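Reunión técnica de cultivo de flor cortada – Kosthorpe, 2 de agosto de 2003

**Asistentes:** Shagufta Mughal (preside), Hongjun Xue, Noreen Durrani, Vinh Sầm (acta).
**Excusa su ausencia:** Maham Satti.

**1. Cámara fría.** Entran 942 cajas de bulbo de tulipán 'Vullau', calibre 12/+. Xue comunica que 63 presentan *Penicillium* superficial – se separan y se tratan antes de plantar. Consigna: 9 °C hasta nueva orden.

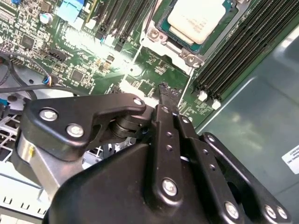

*Placa base con la pinza sobre el circuito.*

**2. Lirio 'Undeo'.** Durrani informa de quemadura foliar en dos bancadas del invernadero norte. Se acuerda bajar la CE del riego y repetir el análisis de sustrato a los 10 días.

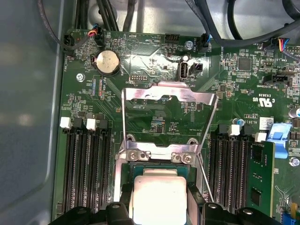 Mughal pide que el muestreo incluya también la bancada de 'Mạch', plantada en marzo con el mismo lote de turba.

**3. Embalaje.** Se mantiene el ramo de diez tallos. La funda microperforada queda pendiente de precio (Satti).

**4. Ruegos y preguntas.** Sầm solicita nuevas etiquetas de lote. Aprobado.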